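Can It Fold a Towel Yet?

Print this article | E-mail this article

I have a drawer of unmatched socks at home that I've been saving, more or less, for the robots. My husband thinks this is a joke. It is not entirely a joke! So when Chia-hao Tsai at Gekunik asked if I wanted to come spend a Wednesday watching his machines try to do chores, I was in the car before I'd finished reading the message. 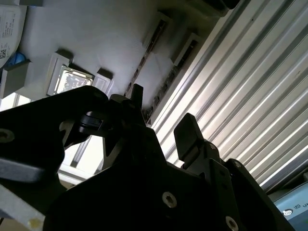
Two fingers and a towel

Everybody asks about the brains of these things, and I did too, but Chia-hao kept steering me back to the fingers. Black, blunt, a gap between them, screws holding the whole business together - and with that you're supposed to handle a dish towel, a coffee mug and a bag of frozen peas. I tried it myself at his desk with a pair of salad tongs. Go ahead and try it with a fitted sheet. I'll wait.

The towel was first. Gekunik calls its folding program Clomon, and Clomon has attempted 500 towels since spring, all of them the same thin blue kind from the same store. It's pretty good at those. The arm comes down, pinches a corner, lifts, thinks about it (there's a pause in there that made me hold my breath every time), and lays the corner across. I'd put the result somewhere between my teenager and my mother.

Then I handed over the towel I'd brought from my own kitchen, which is thick and has a loop sewn on one end. The arm picked it up by the loop. It kept picking it up by the loop. After 3 tries Chia-hao reached over and hit pause, very gently, the way you'd take a spoon away from a baby.

The shop floor has it easier

Down the road at Lusance, where they pack bathroom fittings, the same kind of gripper already earns its keep. It takes a faucet handle out of a tray, sets it in a box and goes back for the next one. The shift lead, a woman named Fang, told me it had done 587 boxes by lunch and she'd had to step in for 2 of them. She seemed fond of it, though she did say it can't sweep, and sweeping is what she'd really like off her plate.

Of course the tray is always in the same spot there, and the handles all face the same way. My kitchen has never once been like that. Yesterday there was a bike helmet in the sink.

I asked Chia-hao when I could have one that does laundry, start to finish, hamper to drawer. He looked at my towel for a while. Folding he felt okay about. Getting a wet sleeve out from inside a wet pillowcase, he said, was going to take him a few more years and probably a different set of fingers.

I'm hanging on to the socks.

Print this article | E-mail this article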